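Boletín de los oyentes — agosto

Cambios en la programación de Radio Bakport

Estimados oyentes:

Desde este mes la emisora tiene una programación un poco diferente, y queremos explicar los cambios con calma, porque recibimos muchas preguntas por correo y por teléfono.

El programa de la mañana empieza ahora a las seis y media, media hora antes que hasta julio. Lo pidieron sobre todo los oyentes de Zolham, que salen temprano en el tren y solamente podían escuchar la primera parte. Las noticias locales quedan en su hora de siempre, a las siete y a las ocho, y el estado de las carreteras se lee después de cada boletín.

El espacio de música de baile de la tarde pasa a la noche, a las nueve. Sabemos que este cambio no gusta a todos. En la encuesta de primavera participaron 545 personas, y de ellas 504 contestaron también la pregunta sobre la tarde. La mayoría prefería escuchar en estas horas más conversación y menos música. Por eso, de cuatro a seis, hay un programa nuevo que se llama "La mesa de Girard", con entrevistas, agenda cultural y llamadas en directo. Se hace desde nuestro segundo estudio, en la calle Girard, y de allí viene el nombre.

Los fines de semana cambian menos. El concierto grabado sigue por la mañana, y la retransmisión deportiva depende, como siempre, del calendario de la liga regional. Cuando haya dos partidos a la misma hora, el segundo se podrá escuchar en nuestra página web.

También hay una novedad técnica. La señal de Brundalitz, que en el invierno tenía bastante ruido, sale ahora de una antena más alta. Si usted vive en el valle y todavía escucha mal la emisora, le rogamos que haga otra vez la búsqueda automática en su receptor y que nos escriba si no mejora. Es útil para nosotros saber el barrio, la hora y si el receptor está en casa o en el coche.

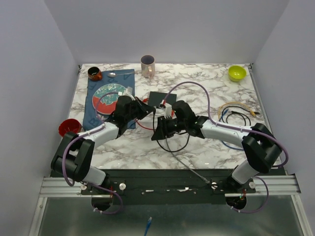
Para las llamadas en directo tenemos tres líneas, y a partir de las cinco suelen estar todas ocupadas. Quien no quiera esperar puede dejar un mensaje de voz de dos minutos como máximo, y el equipo elige algunos para la última parte del programa. Pedimos que se diga al principio el nombre y el pueblo — el apellido no es necesario.

La programación completa se puede recoger en papel en la recepción, de nueve a una. En el próximo boletín publicaremos los horarios de otoño y las bases del concurso de relatos para la radio.

La redacción de Radio Bakport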